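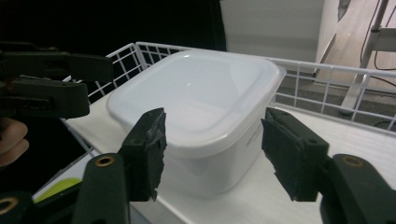 White tub with the lid on, between the two fingers of the gripper.

Gruvis student project, thread. We're five students and the task this term is food containers: pick up, move, set down. Mirela Sales runs the class.

2/ Each of us does 20 runs with the hand grippers, then we swap. Luana Rangel keeps the sheet. Target for the group was 51 good runs before the review. We have 41.

3/ Most of the rejected runs are mine. I close too early and the tub turns. Thaís told me to wait until both pads are level with the walls — working on it.

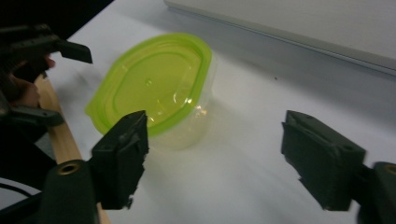

Clear container, lime-green lid. Fingers open.

4/ I find the oval one harder to line up than the square one. Nayara Figueiredo says go in lower and leave the lid alone. Dalva wants both kinds in every set, so no skipping it.

5/ The pads are getting ragged. We started on this set in February and I'd like to change them before the review, but then the old runs and new runs won't match. Asking Mirela.

6/ Will post the final sheet when Luana closes it.

Tagged: Student Projects, Robotics
Last updated 23/03/2025
Contact | Back to top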